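3.2 Collection and sorting of units

Desktop computers were collected from two sites, the municipal drop-off point in Latska and the office return program run by Jadoon. Collection began in April and continued until 330 units had been received. Laptops, all-in-one machines and thin clients were set aside and are not covered in this paper. Each unit was given a paper tag with a running number, the collection site and the weight as received.

Units were weighed before any cover was taken off. Loose cables, keyboards and mice that arrived with a unit were removed first and weighed together as a separate fraction. Thirteen units had been partly stripped before they reached us, mostly for memory or hard drives. These were kept in the count of received units but left out of the mass balance, as the missing parts could not be estimated with any confidence.

The remaining units were sorted by case type into full tower, mid tower and small form factor. Sorting was done by outside dimensions only. We did not sort by age, although the date on the rear label was written down where it could be read. In 37 units the label was missing or too worn to use.

Manual disassembly followed a fixed order. The side panel came off first, with the case on its side, which gives access to the power supply, the motherboard and the drive cages from one direction (Figure 2). Parts were then placed in separate bins for steel, plastics, circuit boards, power supplies, drives and cable. Plastic pieces attached to metal cages, such as latches and rails, were pulled off by hand and went into the plastics bin. 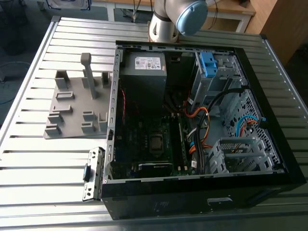
Figure 2. Desktop tower with the side panel removed. Power supply at top left, motherboard below it, drive cage with blue latch at upper right.

3.3 Mass balance

The bins were weighed at the end of each unit on a bench scale with a resolution of one gram. The sum of all fractions was compared with the weight as received. Where the difference was larger than 30 grams, the bins were checked and weighed again. Most differences of this size came from screws left on the work surface.

Power supplies were not opened at this stage. They were stored whole and sent to Cernex, where the housing, fan, transformer and board were separated and reported back to us by weight. Circuit boards were shipped to the Gollska plant for shredding and sampling, as described in Section 3.4. Steel and plastics were weighed on site and not analyzed further, apart from a check of the plastics for flame retardant markings.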